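The repair shop that charges you to say no

For a $83 bench fee, Itness will open your aging desktop, look it over and tell you whether it is worth fixing. The company has built its whole pitch on candor. Its stores have bright counters, a wall of posters about landfill and a slogan about second lives. I wanted to like it. I left with a quote for a new computer.

The business of keeping old machines going has become fashionable, and fashion is usually where the trouble starts. Chains like Itness and its rival Prakari talk about repair the way grocery stores talk about farms. Ask how many of the machines that come through the door leave it working and the conversation gets vague. Prakari told me the figure was "strong." Itness said it would get back to me, and in May of last year it did, with a brochure.

What the brochure does say is that 944 customers were "helped" in the Jatville store in a single year. Helped to do what? A person who is sold a replacement has been helped, I suppose. So has a person who is told to restart.

The math isn't kind to repair, and I don't blame the chains for that. A decent power supply, an hour of labor and the bench fee can run past $300, and a used office desktop sells for some $200 in the same town. Most people will do that sum and walk away. My complaint is with the fee, which isn't refunded if you walk, and which nobody at the counter mentioned until the side panel was already off.

Rattana Nakpan fixed computers for one of the chains before opening a two-bench shop behind a dry cleaner. She doesn't charge to look. She also doesn't claim to be saving the planet. "If it's dead, it's dead," she told me. "I keep the screws."

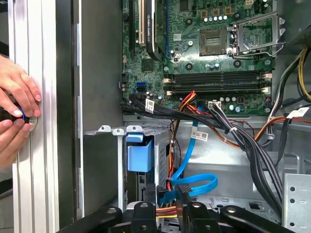
By RATTANA PINTÉR | Consumer Desk | 3/20/20

Before anyone writes in: no, the Rattana at the top of this column and the one behind the dry cleaner are not related, and I paid for my visit like everyone else.

She found a bad memory stick in my machine in the time it took me to find a chair. The part was cheap. Whether the fix holds is another matter, and she wouldn't promise it would, which I counted in her favor. Itness had promised me two years on the new one, with exclusions listed on the back in gray type.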